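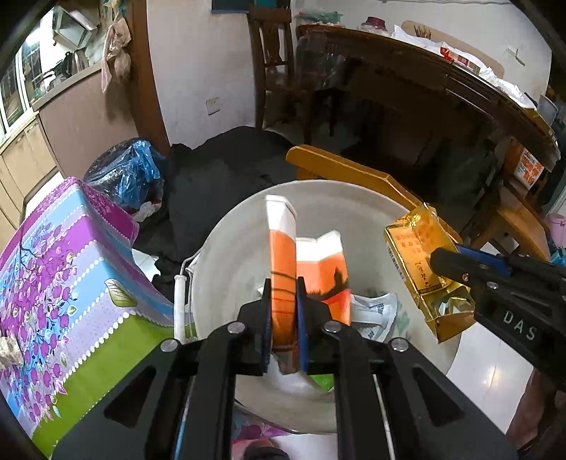
Nornholm has put the spring budget to a vote, and the hand-held grippers won. The workshop will buy more of them out of this year's equipment money, leaving the long-promised conveyor where it has lived for some time - in a slide deck.

Rafia Jatoi, who drew up the plan, set aside 2000 for grippers and spares, plus 200 for replacement finger pads. A rival quote from Iltside for a fixed arm came in at more than 743 a month, before anyone had asked about installation.

Irfan Gilani wanted the arm. He has been given the job of comparing pad prices. Orders go out in May, provided the purchasing form can be found.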